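Sorting Fruit in a Shared Workshop
Project report, Yi-an Kwak

1. Goal

The goal of my project was to get a robot to pick up pieces of fruit from a table and put each kind in its own container. I worked on it in the shared workshop at Flutadham, where members can book a bench and use the overhead arms. I had one slot a week, on Sunday, from the start of the term until July.

I am not a mechanical engineering student, so I did not design an arm. My part was the table layout, the grip settings and the program that decides which piece to go for next. The program is called Nestero. It is over 1,000 lines long, and a good share of that is error handling.

2. Choosing the objects

I wanted shapes that were different enough to need different grips. Lemons came first on the list. They are a good size for most grippers, but they roll if a finger touches them off center.

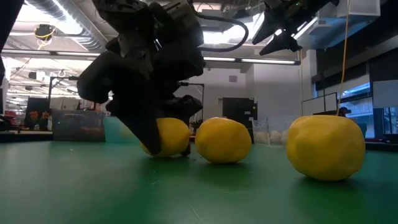
My first grip program brought the fingers in at a fixed height and closed them at a fixed speed. With a fruit that can roll, the first contact matters most, and a single fingertip against the side of a lemon is enough to push it out of position before the others arrive. I changed the approach so that the hand slows down for the last 35 millimeters. I also stopped setting the lemons close together, since a lemon that moved would often hit the next one and spoil two picks.

3. Table and containers

The green surface stayed the same for the whole project. I tested a white sheet of Multwood on top of it for one session and went back, as the glare from the ceiling lights confused the color detection. Red and yellow both stand out well against green. Green fruit does not, and I had to add a separate check on brightness for that.

The containers go along the far edge. I first had them on both sides, which meant the arm crossed over the fruit on nearly every trip. With a row at the back, the path is simpler – up, back, down, release. The strawberry is the piece I used for most path tests. It is small, and if the position estimate is wrong by even a little, the gripper misses it.

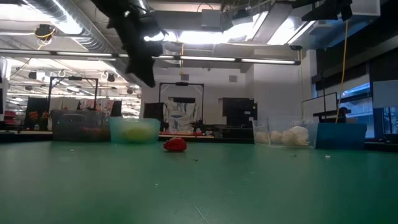
4. Mixed piles

Single pieces on an open table were working by the middle of the project. Mixed piles took the rest of the time. When two pieces touch, the program often sees them as one object and aims for the point between them.

I tried two fixes. The first was to have the arm nudge the pile before picking. It was slow and sometimes sent a piece toward the table edge. The second was to look again from the wrist camera once the gripper was close, and to pick the piece with the most open space around it. I kept the second one.

The wrist view has its own problem, which is blur. If a picture is taken while the arm is still moving, the outlines smear and neighboring pieces run together. 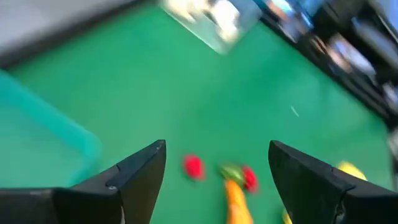
5. Remaining problems

– Blur from the wrist camera. A short pause before each picture helps but makes every cycle longer.
– Green pieces next to red ones are still picked in the wrong order at times.
– Grip force is set by hand for each kind of fruit. I planned to use the Heo force sensor, but it was booked by another group for most of the term.
– Nestero does not check that a piece landed in its container. It only checks that the gripper is open.

6. Next steps

If I continue, I will start with the landing check, using the overhead camera. The code and the grip settings are in the workshop's shared folder, along with my notes on the container layout.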